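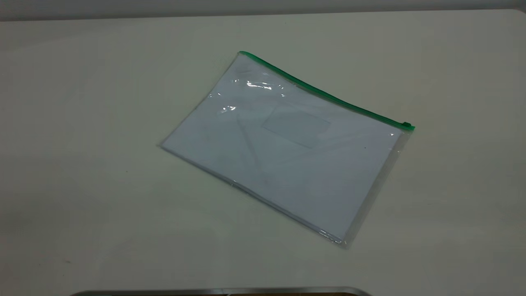 Zipper pouch

A zipper pouch is a flat or slightly shaped bag which is closed along one side by a zipper. It is used for keeping small things together, for example pens, papers, coins, cosmetics or travel documents. Zipper pouches are made from cloth, leather, paper-backed film and many kinds of plastic. The clear plastic type is common in schools and offices, because the contents can be seen without opening it.

History

Small bags closed with a string or a flap are very old, and they were in use in most parts of the world. The zipper came into daily use only in the first half of the twentieth century, at first on boots and tobacco pouches, and later on clothing. When soft plastic sheet became cheap, after the middle of the century, makers of stationery began to join the two materials.

In the town of Grollthorpe, the production of pouches grew out of the older trade of raincoat making. The workshops there already had machines for welding plastic sheet, and in the winter months, when few raincoats were ordered, they made document pouches for the local schools. The largest of them, Trudum, had 160 workers in its best years and sold a series of pouches in several zipper colors. The series was numbered, and model 422 stayed in the catalog longer than any other. The company later moved its production to Kaewkla, where a smaller factory of the same name is still working.

Construction

The simplest pouch has two sheets of the same size. Three sides are joined and the fourth side receives the zipper. In cloth pouches the joining is done by sewing. In plastic pouches it is usually done by heat or by high-frequency welding, which melts a narrow line of the material and leaves a flat seam.

Two kinds of zipper are found. The first has separate teeth on a cloth tape and is the same as on clothing. The second is the profile zipper – two plastic strips, one with a ridge and one with a groove, that are pressed into each other. A profile zipper can be closed with the fingers, but many pouches have also a slider, which makes the closing faster and more even. A small stop at each end of the track prevents the slider from coming off.

Materials

Polyvinyl chloride (PVC) was for a long time the usual material for clear pouches. It is soft, it welds well, and it can be made very transparent. Its weak side is that the softening substances slowly leave the sheet, so an old pouch becomes stiff and can stick to printed paper. Polypropylene and EVA are now often used in its place. Polypropylene does not stick to print so easily, but it is harder and shows white lines where it was folded.

The surface can be smooth, frosted or with a mesh of threads inside the sheet. Mesh pouches resist tearing better and are chosen for heavier contents.

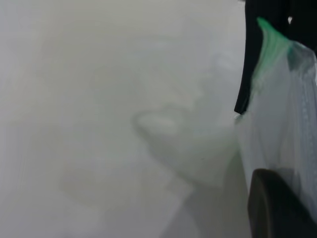

Pale surface with soft differences of light and shade.

Sizes

Most document pouches follow the paper sizes of the country where they are sold, with some extra space on every side. Pencil pouches are long and narrow. Very large pouches are made for maps and drawings; the widest one in the Trusora list measures 915 mm along the zipper and is delivered rolled, as folding would damage the sheet.

Testing and wear

The zipper is normally the first part to fail. Some makers test it by opening and closing the same pouch many times on a machine – at Trusora the test ends after 4,000 cycles, and the slider must still hold the track closed behind it. Other frequent faults are a split at the corner, where the seam and the zipper meet, and a slider that has become loose.

Care

Plastic pouches can be wiped with a damp cloth and a little mild soap. Strong solvents make the sheet cloudy. A pouch should not be left on a heater or in a parked car in summer, since the sheet may shrink and pull the zipper out of line. Cloth pouches can be washed by hand with the zipper closed.

See also

Pencil case
Ring binder
Zipper storage bag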